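Wevden Community Library Service
Call for participants: Reading Aloud in Later Life

Wevden Community Library Service invites residents aged 60 and over to take part in a study of shared reading. The study will run from September at our Leseo and Tudose branches and is open to library members and non-members alike.

Background

The Service has offered shared reading groups for a number of years. Members meet in a small circle, a short story or poem is read aloud, and those present talk about it as they wish. Attendance at both branches has grown, and the Service now wishes to learn what members gain from the sessions, which texts suit them best and what prevents others from attending.

What taking part involves

Participants will be asked to attend one session a week for seven weeks. Each session lasts 60 minutes, with tea and coffee served beforehand. Participants will also be asked to complete a short questionnaire before the first session and again after the last, and to keep a brief reading diary at home. Diaries are supplied and may be kept in writing or as a sound recording.

No one will be required to read aloud. Texts are provided in large print, and both branches have a hearing loop and step-free access.

Who may apply

Applicants should live within the Wevden library area and be able to follow a conversation in English. Persons who have attended one of our reading groups within the past two years are not eligible on this occasion, but may ask to be placed on the list for a later study. Carers are welcome to accompany participants and need not apply separately.

Expenses

Bus fares and reasonable parking costs will be refunded on production of a ticket or receipt. No fee is paid for participation. Those who complete the study may keep the anthology used in the sessions.

Use of information

Questionnaires and diaries will be held securely and identified by number only. Participants may withdraw at any time without giving a reason, and may ask for their answers to be destroyed. A summary of the findings will be placed in both branches and sent to participants who request it.

How to apply

Application forms are available from the enquiry desk at either branch and must be returned by the end of July. Forms may be left at the desk or posted to the branch, marked for the attention of Gus Whitfield, Reading Development Officer. Please quote reference 1187 and state which branch you would prefer to attend.

Applicants who need help with the form may call at the Leseo branch after 2 pm, when a member of staff will be available.

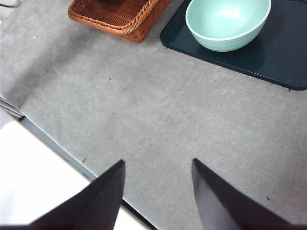
Places will be confirmed by letter, together with the session times and directions to the branch. Applicants who cannot be offered a place will be told at the same time and, if they wish, added to the waiting list.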